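Visit Report: Home Build of Hand-Held Grippers
Prepared by Mihret Woldemariam for the Bistov Workshop Association

The association visited the home of Zoi Tzanetos and Stelios Economou, members who build hand-held grippers for work with cloth. The bedroom serves as their test area.

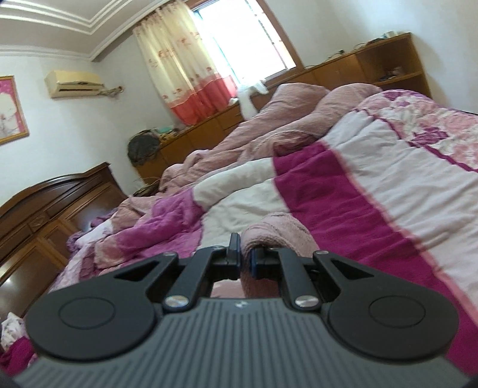 Towel on the bed, jaws open. 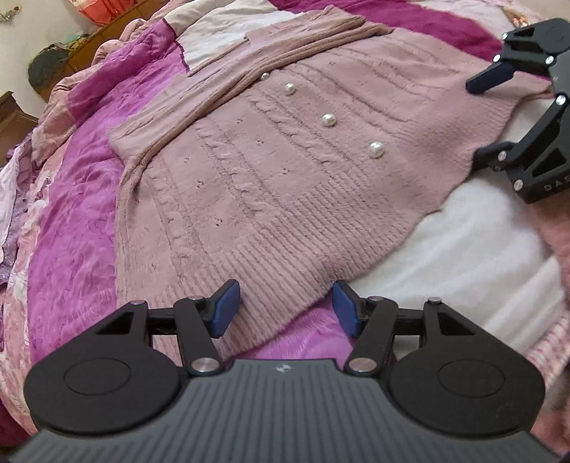 Page last changed: 2022-12-13

The builders began in May with a single tool and now keep 2 in working order. Both are black, with linkage arms turning on metal pins. Ms. Tzanetos explained that most of the evenings since then have gone into the pivots, which loosened under repeated use until the pins were refitted.

Garments are handled on the bed because a soft surface gives way under the fingertips. Mr. Economou considers knitwear the harder material: a towel may be picked up at almost any point, while a cardigan must be taken by the hem or cuff if it is to fold evenly. The builders have set themselves a target of 1,000 recorded folds before any motor is fitted.

Visitors were invited to try the tools. Stamatia Chrysikopoulos asked whether the grip could be made narrower for smaller hands, and a revised body is to be drawn up. Spare pins and drawings are kept at the shared workshop on Brunner Street and may be borrowed on request.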